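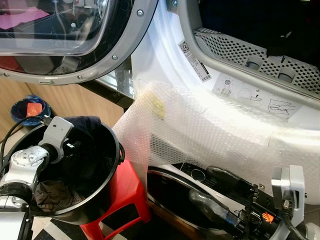
The open door, with the instruction label and the grille beside it.

The number on the front is the wrong number

Every front-loading machine is sold on its rated capacity in kilograms. The figure is easy to print and easy to compare, and it tells the household very little. I would like to see it moved to the data plate and replaced on the front by something the user can act on.

Rated capacity is the dry mass of a test load. A test load is a standard mixture of textiles, and the kilogram figure assumes that mixture. A household load consists of whatever is in the bin. Denim is dense and stays bulky when wet. A fleece of the same volume may weigh a quarter as much. Two loads of equal mass can therefore fill the drum to quite different heights, and the height of the fill is what the person at the door can see.

Last November I finished weighing the laundry of a building in Flundcombe, where the residents share the machines. The record covers 386 loads. The mean dry mass was 2886 g. Only a small share exceeded 4000 g, and those were almost all bedding. Védís Riis, who checked my entries, suspected the scale and repeated a week of weighings on her own. Her figures agreed with mine to within the resolution of the instrument.
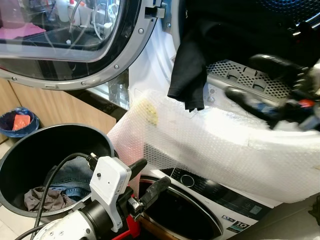 Jeans in the bin, a black garment at the upper opening, and the "10.0" badge on the machine below.

A ten-kilogram badge means little beside a mean load below three. Mikkel Thoroddsen of Cevari, a small repair firm, disagrees with me. His argument is that a large drum run part full gives the cloth room to move, and that buyers who choose by capacity get a better tumble by accident. I accept the mechanics. I do not accept that a badge should work by accident. Some buyers will take it as an instruction and fill the drum until the door resists.

A fill line would serve better. It could be moulded into the door ring, where the eye already rests when the door is open. Two marks would do, one for cottons and denim, one for synthetics. The line costs a change to a mould. It needs no display and no language.

The labels deserve the same attention. Pictograms next to the drum opening are in the right place, because the user is facing them with a garment in hand. They are usually printed in grey on white or grey on light grey, at a size suited to a technician with a torch. In the Flundcombe laundry room I asked residents what the symbols on our machines meant. Most recognised the warning triangle and could not say what it warned against.

The same applies to the grille. Where a lint filter sits at the mouth of a dryer, it should carry a mark in a strong colour, legible from standing height. A filter that has to be remembered will be forgotten. Thoroddsen and I agree on that much, and he would go further and have the machine refuse to start until the filter has been taken out and put back. I would try the coloured mark first.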